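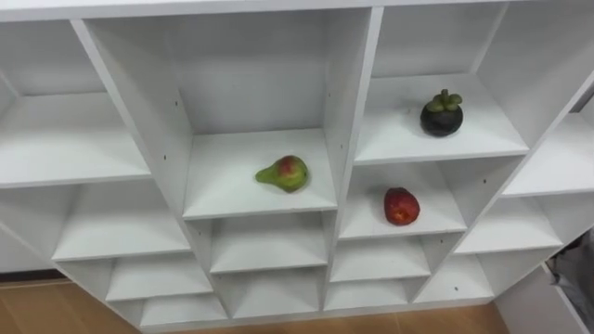 棚の段ごとに作業高さを書いておかないと手順書として使えない、という指摘をLoluraから受けた。もっともな指摘であり、本ページの改訂ではこの点を最初に扱う。

棚からの取り出し作業 実施手順(Zurkirstead 作業基準 改訂版)
最終更新:30/07/2023

適用範囲
人型ロボットが開放型の棚から軽量物を取り出し、手提げのかごに入れて運ぶ作業に適用する。果物のように傷みやすい物も対象に含む。刃物、液体の入った容器、ガラス製品は対象外とする。

1. 棚の準備
対象物を置く区画を決め、区画番号と棚板の高さを記録票に記入する。棚板の高さは床面から棚板上面までとし、ミリメートル単位で測る。一つの区画に置く対象物は一個とする。ダボ穴で棚板の位置を変えた場合は、必ず測り直す。丸い物は棚板の前縁から離して置き、手を離した後に転がらないことを確認する。

2. 床と配線の確認
歩行範囲の床に物を置かない。床を這うケーブルは、足の着地位置と重ならないように取り回す。上方から支持する場合は、支持索の余長と取付部の緩みを点検し、結果に点検者の署名を付ける。

3. 非常停止の確認
動作開始前に非常停止を2回操作し、いずれも全関節の駆動が止まることを確かめる。一度でも止まらなければ作業を中止し、様式327に記録する。停止後に姿勢が崩れる機体では、支持索が荷重を受けた状態でこの確認を行う。

4. 取り出しと運搬
監視者は1名とし、動作中はほかの作業を兼ねない。把持力は対象物ごとに設定し、前の対象物の値を流用しない。かごの持ち手は、把持部の中央で保持させる。歩行に移る前に3秒静止させ、かごの揺れが収まってから第一歩を出す。 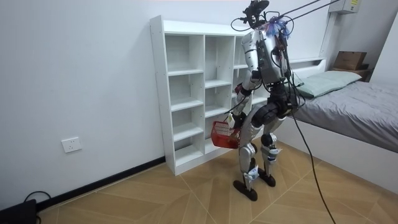 かごを持ったまま通信が途切れた場合、監視者はかごを受け取りに行ってよいか。
近づいてはならない。先に非常停止を操作し、駆動電源が切れたことを表示で確認してから、機体の側方より接近する。かごを外すのは把持部の開放操作を終えた後とし、手で引き抜かない。

5. 終了処置
機体を待機姿勢に戻し、駆動電源を切る。棚に残った対象物は区画番号と照合して回収する。落下や接触があった場合は、損傷の有無にかかわらず記録票に残す。同じ区画で落下が続いたときは、棚板の高さと把持位置の設定値を見直すまで、その区画を使用しない。

6. 記録の保管
記録票はCiseroの共有領域に保存し、原本はSchnyderの保管棚に入れる。20件ごとに綴じ、表紙に開始番号と終了番号を記入する。5月以前の旧様式で作成した記録は、書き直さずにそのまま綴じる。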